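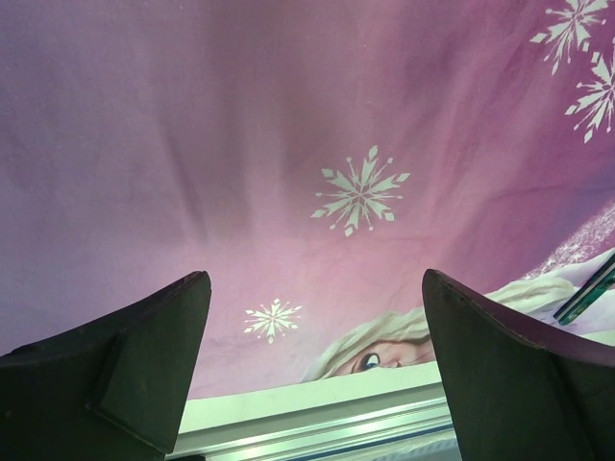 Notes for my talk, "Laying the table: a small exercise in order". Duration 18 minutes, questions after.Notes pour mon intervention à Givmont, « Mettre la table : un petit exercice d'ordre ». Version d'avril, corrigée après la répétition.

Saluer. Remercier Akinyi Sang pour l'invitation et pour le prêt de la salle. Dire tout de suite que le français n'est pas ma langue première et que l'on peut m'arrêter si un mot est mal choisi. Attendre que les gens du fond soient assis.

Commencer par la question : quand avez-vous mis la table pour la dernière fois en y pensant vraiment ? Laisser un silence. Chez moi, pendant longtemps, la table se mettait toute seule, c'est-à-dire que ma mère la mettait. J'ai compris assez tard que c'était un travail, et qu'il s'apprend.

Première partie : le set de table. Je voudrais défendre cet objet, qui est souvent considéré comme une chose pour enfants ou pour restaurants bon marché. Un set de table donne une limite. L'enfant sait où commence sa place et où elle finit. Il n'a pas besoin de connaître les règles du couvert, il lui suffit de voir un rectangle. Dans l'atelier de Natusbridge, nous avons essayé plusieurs modèles, des unis et des imprimés. Les unis sont plus faciles à assortir. Avec les imprimés, les enfants s'installent plus vite et ils défendent leur place avec énergie (raconter la dispute des deux cousins, mais en court).

Parler ensuite du tissu. Un tissu qui garde un pli fait pencher la tasse légère, et l'enfant croit que c'est sa faute. Je recommande de lisser avec la main ouverte, du centre vers les bords, avant de poser quoi que ce soit. Faire le geste sur le pupitre. Ne pas parler du repassage, la dernière fois j'ai perdu cinq minutes avec cela.

Deuxième partie : la cuillère. Ralentir ici. 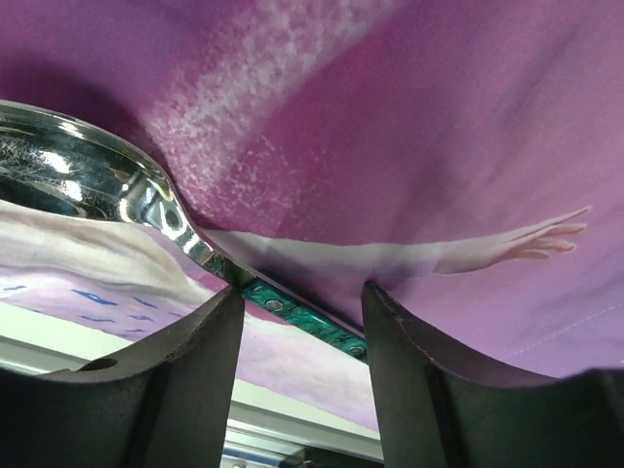 On commence toujours par la cuillère, parce qu'elle est le couvert le plus simple et qu'un petit enfant la connaît déjà. Je demande qu'on choisisse une vraie cuillère en métal, avec un certain poids. Le manche de couleur aide beaucoup : avec ce vert marbré et ses deux rivets argentés, on peut dire à l'enfant « prends par le vert » et la consigne est claire. Montrer aussi les fines rayures dans le creux. Certains parents me demandent s'il faut remplacer une cuillère rayée comme celle-ci. Pour l'exercice, je réponds non, je préfère un couvert un peu marqué à un couvert que l'on n'ose pas toucher.

Ici, passer la boîte de cuillères dans le premier rang. Demander que chacun en prenne une et la pose devant soi sans réfléchir, puis regarder les voisins. Il y aura des cuillères en travers, à gauche, à l'envers. Crisanto Macaraeg m'a fait remarquer que les adultes corrigent aussitôt la cuillère du voisin, mais pas la leur. Le citer, il sera dans la salle.

Troisième partie : le placement. C'est le cœur de mon propos, garder au moins six minutes. 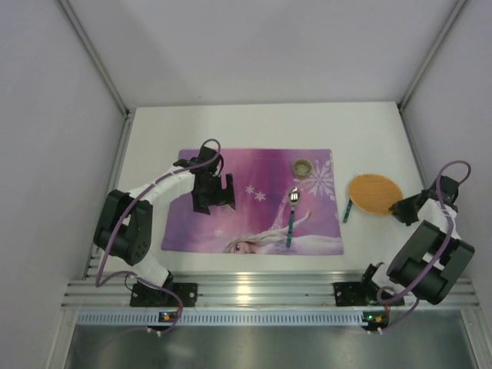 Je propose de travailler avec très peu d'objets et de n'en ajouter un que lorsque les premiers ont trouvé leur place. Deux suffisent pour commencer. La petite tasse ronde est en haut du set, un peu vers la droite, juste à gauche du grand flocon, et la cuillère se trouve au-dessous, verticale, le creux tourné vers la tasse. On peut utiliser le dessin comme repère : la tasse près du flocon, le manche vers le bord du bas, du côté de la princesse. Un enfant de trois ans peut retenir cela. L'objet orange à manche bleu-vert reste à droite, sur la table blanche, hors du set. J'insiste sur ce point - ce qui n'appartient pas au couvert peut être sur la table, mais pas sur le set.

Si quelqu'un demande pourquoi la cuillère n'est pas à droite de l'assiette : il n'y a pas d'assiette dans mon exercice. Elle vient à la séance suivante, et alors la cuillère change de côté. Les enfants l'acceptent très bien. Les grands-parents, moins.

Quatrième partie, si le temps le permet : débarrasser. On enlève dans l'ordre inverse, la cuillère, puis la tasse, puis le set que l'on plie en deux. Je suis moins sûre de cette partie. À Edton, plusieurs familles m'ont dit que l'enfant refuse de défaire ce qu'il a fait, et je n'ai pas encore une bonne réponse. Demander à la salle ses expériences.

Rappeler que la brochure est sur la table à l'entrée, et qu'il y en a 55. Récupérer les cuillères avant la pause.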